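3.2 Where the stories get written

I'll admit I went into this part of the study thinking that children's authors would all talk about their desks. Leonor Carrilho and I spoke with 16 of them, and only three brought up a desk at all. Most talked about kitchens, hallways and what was for lunch.

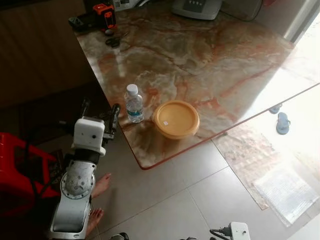
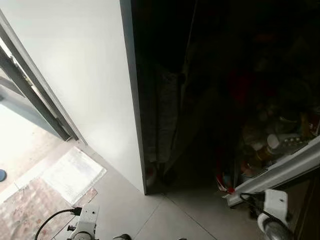
Figure 4. A marble tabletop with a water bottle and a lidded food container, and an open doorway beside a dark storage closet.

What they really wanted to talk about was reading drafts out loud! Idalina Peixoto, who wrote the Hovura picture books, reads every page to her nephews before she'll let an editor near it. She told us she once cut nearly 500 words from a bedtime story after the younger one wandered off to find his shoes. I loved that (and I've started doing it with my own drafts, minus the nephews). Four other authors described some version of the same habit, and we come back to them in Section 5.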